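About Fledach

We are a small evening school in Stivuvville that teaches people to read the contracts they sign.
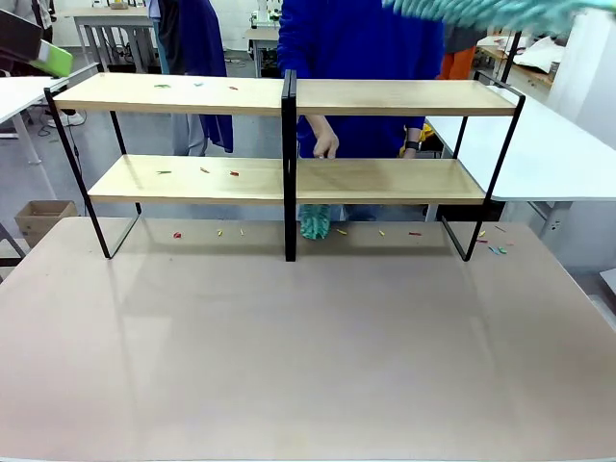 Grażyna Walczak told us after her first term that she had expected to be sold something by week two, and kept her purse shut until week five. We think that was sensible. Most "money education" we have come across is a sales pitch with handouts, and you should suspect ours too until you have sat through a class.

Fledach was started by Young-sook Seol and Yi-an Yoon, who had both signed leases they regretted. Classes hold 12 people at most. The basic course runs for 3 months and costs $70, with no advanced tier to move up to. We take no money from banks, lenders or insurers – one offered us $2,000 to put its name on the workbook, and we said no.

We don't promise that you will save anything. Schools that quote an average saving rarely say how they got it, and we have no honest way to work one out. What we can teach is where the fees sit, what "may change at any time" lets a company do, and when to pay for a lawyer.

Hyun-seo Ji answers the office email, usually within a few days, slower in December.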